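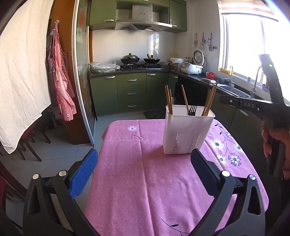 *Chopsticks and one fork, on the pink tablecloth.*

I have been trying to have people over for dinner since November. I mean regularly, the way my parents did it, where somebody knocked at six with a pie and stayed until they were asked to leave. My parents did not own a calendar app. I own three, and they disagree with each other about what day it is.

Carnmont sits at 1,545 feet, at the top of a road that discourages visitors, and for the first couple of years I used that as an excuse. It's a good one. People picture ice, they picture their brakes, and they say, "We should really meet in the middle sometime." The middle is a gas station. I have eaten there, and the egg salad has seen a lot of friendships quietly come to an end.

So last fall I decided I would cook once a month for whoever would come, and keep at it long enough for it to become a habit or a grudge.

## The invitation problem

If you invite people by text, they send you a heart. I have studied the heart and I still can't say if it means yes. For the first dinner I got six hearts and cooked for six, and Ailsa Niven came by herself, ate for two and took the leftovers home in my good pot. I got the pot back in the spring.

After that I started calling people on the phone, which frightened them. Benoît Chauvin picked up and asked who had died. When I said I was making noodles he was so relieved that he accepted on the spot, and I've called everybody ever since. You get a real answer on the phone. Often it's no, but at least you can go buy the right amount of cabbage.

I also stopped saying "around seven." In my circle "around seven" runs from 6:15, when I'm still in the shower, to well after eight, when I've eaten all the peanuts and started on the part of the meal that was supposed to be a surprise. Now I say seven, and I say it in a flat voice.

## What to feed them

My early menus were ambitious. I had a braise that wanted 4 hours and a sauce that wanted my full attention, and I spent the evening with my back to my guests, shouting "Go on, I'm listening" at the stove. Séverine Royer told me later that she had shared some fairly serious news about her job that night. I'd said "Lovely!" and asked her to pass the lid.

These days it's noodles, or dumplings from the freezer, or rice with a lot of little things on it. Everything can be done ahead except the boiling, and boiling needs no supervision. If someone brings a dish, I put it on the table and say thank you. I used to say "Oh, you shouldn't have," and then one month they didn't.

A few rules I've settled on, for what they're worth:

- One hot thing. The rest can be whatever temperature it likes.
- Dessert is fruit, or it's something bought. I've made one cake in this whole project and we'll leave it there.
- Make more rice than seems decent.
- Never try a recipe for the first time on people who drove up the hill for it.

That last one I've broken twice, both times with eggplant.

## Dishes, and who does them

There are two kinds of guest: the kind who gets up and starts washing, and the kind who says "Can I help?" from a fully reclined position. I've come to prefer the second kind. The washers are kind people, but they put things away, and they put them away according to the logic of their own homes. I once lost a colander from one dinner to the next. It was in with the hats.

Rostyslav Mykhailiuk and I have argued about this at some length. He holds that a guest who doesn't wash up hasn't really been to dinner. I hold that I'd like to find my colander. We've agreed that he can dry, under observation, and that anything he can't place goes on the table for me to deal with in the morning. I like the morning part more than I expected – the radio on, coffee going, a little evidence of a good time still lying around.
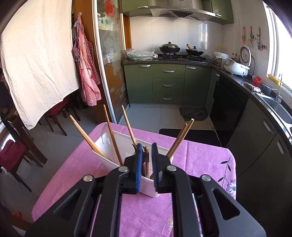 ## The numbers, such as they are

I spent 73 dollars on the most expensive dinner, most of it on shrimp, and people talked about the bread. I put aside 300 at the start for the whole experiment and went through it faster than I'd like to admit, mainly because of candles. Candles are a scam that works. Everyone looks rested.

We've skipped a month here and there. One I had a cold, and another I called five people and all of them were busy, so I made a pot of soup and ate it in front of a documentary about canals. I'd recommend the documentary.

Next up, Maëlys Gaillard wants to bring her sister and her sister's new boyfriend, who apparently doesn't eat onions. I've gone through everything I know how to cook and crossed out the ones with onions, and I'm left with toast and a fruit salad. If you have ideas, the comments are open. I'll be calling him beforehand to ask about scallions.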